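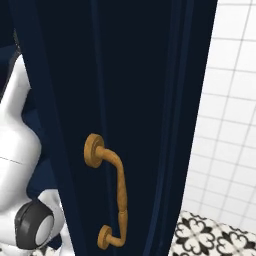

## 4.2 Awards and the later visibility of performers

**Figure 3.** Navy cabinet door with a vertical bow handle (computer rendering).

The second part of our study asks if a festival award changes how often a performer is mentioned in entertainment news in the following season. We used the archive of Narkonus, a regional news portal, and collected some 300 articles on actors and singers who were nominated at the Sirner Festival. Short notices that only repeat the list of nominees were removed before coding.

Each article was read by two coders. They marked the main topic (new work, private life, charity, fashion) and the tone toward the performer. When the coders did not agree, they discussed the article until one code was chosen. The tone was more difficult to code than the topic, especially in interviews, where praise often comes from the performer's own colleagues and not from the journalist.

Winners received more coverage than other nominees in the weeks after the ceremony, as we expected. The difference became small by November, when the portal turned to the new television dramas. For performers who work mainly on stage, the effect of the award was weak from the beginning. Their names appeared in the report of the ceremony and then rarely again.

We also looked at the wording of the award itself. Prizes given "for contribution" were reported with longer biographies, while prizes for a single role were reported with a short text about the film. This agrees with the results of our earlier work on the Poon Music Evening, although that event is smaller and has only four categories.

One limit should be mentioned. Trullia, the second portal in our plan, changed its archive during the collection, and many older pages could not be opened. We therefore do not compare the two portals in this section. The partial Trullia data are used only in Section 5, for the analysis of headlines.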